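Stinow Round Table – Frequently Asked Questions

What are the dimensions?
The top is round, and the table stands on a single pedestal base. Item weights and packed sizes are listed on the delivery note.

Which finishes are available?
Light wood top with dark base, or dark top with dark base. The two parts cannot be ordered separately.

How much weight can the top carry?
60 kg, evenly distributed. Do not sit on the edge. A pedestal table carries load best near the center, so place heavy items there first.

Can I use it as a desk?
Yes. The height suits most office chairs. Chairs with a wide star base may touch the pedestal when pushed fully in.

Is there a cable outlet in the top?
No. Cords run across the surface and over the edge. Do not drill the top – this voids the warranty.

Will a plant pot leave a mark?
It can. Use a saucer or a cork mat under any pot that is watered in place. Wipe up standing water with a dry cloth.

What can I put on it every day?
Lamps, small boxes and pots are fine. Felt pads are recommended under metal bases and under boxes that are opened and closed often.
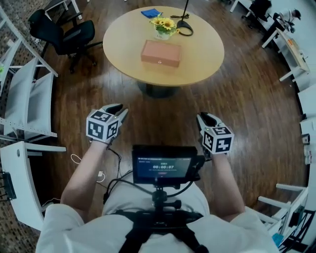
Round table, light top and dark pedestal base, with lidded box, potted sunflowers, folded blue cloth and lamp.

How do I clean the top?
Damp cloth, mild soap, then dry. No abrasive pads. Oil twice a year, for example in March and again in the fall.

The table rocks. What should I do?
Turn the leveling feet under the base by hand until it stands firm. On plank floors, check that no foot sits in a gap.

Can I order spare parts?
Yes. Quote part number 273 for leveling feet and 425 for the base bolt set. Requests go to Nathalie Vermeulen in the parts department.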